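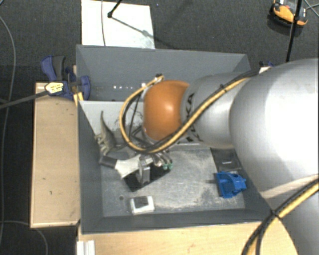
April 2026

I have been putting off writing about the planner because every time I sit down to do it I find one more thing to fix, and then it's midnight and I've written nothing. So tonight, tea first, diary second, code not at all. The new grasp scoring went in this morning and I am quietly very pleased with it. The old version of Tulel (our planner, named before I joined, and I've stopped asking) looked at the point cloud, found the nearest surface that would fit between the fingers, and went for it, walls be damned. With a bin as deep as ours that's a terrible habit, especially for something like the toy dinosaur, which had ended up right against the left side with its tail pointing up. It's a lovely thing to grab from a camera's point of view, that tail, and a rotten one once you remember that the fingers need somewhere to go. Now the scorer takes the walls into account before it ranks anything, and the middle of the floor gets its fair turn.

The flat black pieces are still my headache. They lie so low that the depth image can hardly tell them from the floor, and the floor doesn't help, being scratched to bits with pale worn patches that the segmentation loves to call objects. I spent most of last week convinced my threshold was wrong. I moved it up, I moved it down, I moved it back to where it had been in the first place and felt foolish. What helped in the end was a dull old trick: save the depth of the bare bin once, subtract it every time, and only trust what's left over if it holds still for 5 frames in a row. I should have done it in the first week. I'd been too proud of the network, I think.

Then there's the cable. I've grown oddly fond of the yellow and black bundle, the way you do with a neighbour's cat, but the collision model had it as a tidy straight sleeve along the arm, and in real life it swings out in a big loop by the orange joint cover. So the planner was cheerfully approving wrist turns that would have dragged the loop along the rear wall. I've wrapped that whole part in a fat capsule for now. It costs us a few reachable poses in the corners and the colour of the warning in the viewer is hideous, but I sleep better.

I ran the overnight replay against the Flovarska logs, all 3,401 of them, and 97 still come back with no plan at all. I read through up to a dozen before my eyes went. Most look like the same story, a part lying close to a wall with its only good edge facing the wrong way. I have half an idea about nudging things toward the centre before picking, which would mean a push primitive, which would mean touching the force limits, and I don't want to open that box before May.

Smaller things, so I don't forget them. Romex wants the log format changed again, and I said yes too quickly. The calibration script still needs its 4 poses typed in by hand, and I typed one wrong and lost an hour before lunch. The soup at lunch was good, though, and it rained the whole way home and I didn't mind a bit. Tomorrow I'll look at the timing on the replanner, and write to my sister, who has been waiting longer than Romex has.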